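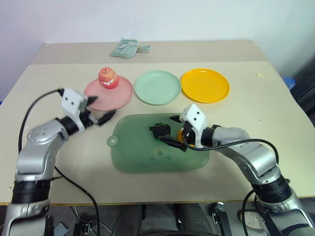 Inham Neighbors Board > City Hall and Local Issues
Topic: Language access ordinance, who went Monday?

porchlight_dee
Hi all, I was hoping somebody here sat through the whole council meeting on Monday, because I had to leave at 9 to relieve the sitter and they hadn't even gotten to the language access item yet. For those who haven't followed it, this is the one that would make the city put out its notices (water shutoffs, zoning hearings, that kind of thing) in more than English, and have an interpreter on call at the counter. My next-door neighbor got a shutoff notice last winter and brought it over to my kitchen because she couldn't make out whether it was a bill or a warning, and I've been thinking about it ever since. Did they vote?

heydari_st_walt
They did not vote. They tabled it until September. I stayed to the bitter end, Dee, and you didn't miss much except a long talk about parking. 35 people had signed up to speak on the language item and they cut everyone to one minute each, which I thought was a shame when folks had come straight from work. Ehsan Abbasi gave the best minute of the night. He has been filling out forms for half of Heydari Street since before I moved in, and he just read one of the city's own letters out loud and asked the council to tell him what it meant. Two of them laughed, in a nice way, and one of them tried.

MapleAndThird
I'll be the grump, I guess. I'm not against helping anybody, and my own grandparents came here with about ten words of English between them. But I read the draft and there is no dollar amount in it anywhere. Who pays for the interpreter line? We've been told for two years there's no money to fix the sidewalk by the Fulanau building, and now there's money for this? I would like to see a number before anybody votes.

porchlight_dee
Walt, thank you, that's so helpful! And Maple, I don't think it's grumpy to ask. I'd like to see a number too.

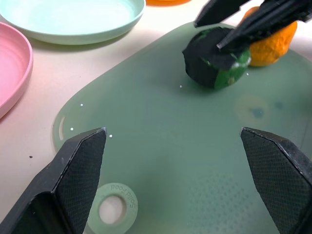 I do think it matters what we compare it to, though. When my neighbor's water got shut off she paid a $135 reconnection fee, and that was over a letter she would have happily answered if she'd understood it. Multiply that by however many households and it's a lot of money coming out of people who don't have it — plus the city sends a truck out twice.

sirnov_sue
The number exists, it just isn't in the draft. It's in the staff memo, page 202 of the packet, and I don't blame anyone for not getting that far. The packet was 356 pages and they posted it the night before. The memo says the phone interpreting would be billed by the minute and come out of the clerk's existing budget the first year. After that it's vague.

MapleAndThird
"After that it's vague" is my whole point, Sue. But thanks for the page, I'll read it tonight.

heydari_st_walt
Maple, we agree on more than you'd think. I'd rather they passed it and came back to the money at budget time, you'd rather they did it the other way around. Come speak in September. I'll save you a seat, and we can disagree from the same row.

MapleAndThird
Fine, but I'm not staying for the parking part.

sirnov_sue
If anyone wants to write in before then, the clerk told me emailed comments go in the record the same as spoken ones, and there's no one-minute limit. You can write in any language, too, though she couldn't tell me who would be reading them.

porchlight_dee
Oh, that last bit should go in somebody's comment! I'm going to sit down with my neighbor this weekend and see if she wants to send one. Walt, do you know if Ehsan would mind looking it over?

heydari_st_walt
I'll ask him. He's usually out front after supper, so you could just walk over.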